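Hivine Community > Home Bar & Holidays > Harvest weekend drink numbers, do we believe them?

13 replies

stillroom_pat
Jitaru put out its holiday drinking survey and every local site is running it. Harvest weekend is supposedly the second biggest of the fall for bar sales. They asked 618 people. How many of those even live near a bar?

corkdork
618 is fine for a survey if they picked people properly. Size isn't the problem.

stillroom_pat
And did they? I read the whole thing and there's no word on how they found them. Jitaru sells party packs, by the way.

mtoom
I tend bar at Stoseo in September and we do get slammed that weekend. So I believe the ranking. The "average spend" I don't believe for a second – people buy one cider and sit on it for two hours. 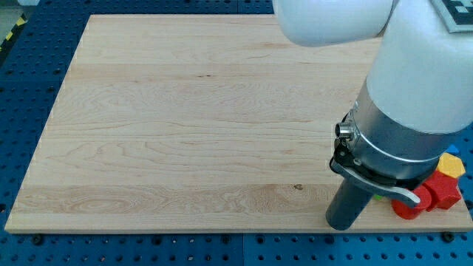 Pale wood, one small knot.
– Merike Toom

corkdork
One bar isn't data either, Merike.

mtoom
Never said it was. I said I don't buy the spend figure.

lowtide
Wostudora ran the same kind of poll and got 1,207 answers, and their list had harvest weekend way down. Both can't be right.

corkdork
They can if one asked about bars and the other asked about drinking at home. Did you check the question?

lowtide
No, and the article didn't print it. Kind of my point.

stillroom_pat
What bugs me is the crash line at the bottom. They go from cocktail recipes to "please drive safe" with no source, no year, nothing. If you're going to bring that up, do it right.

mtoom
Agree on that one. We call cabs for people after 11 p.m. and I'd like to see real numbers for our county.

corkdork
Try the county's own reports. Slow reading, but they say where the figures come from.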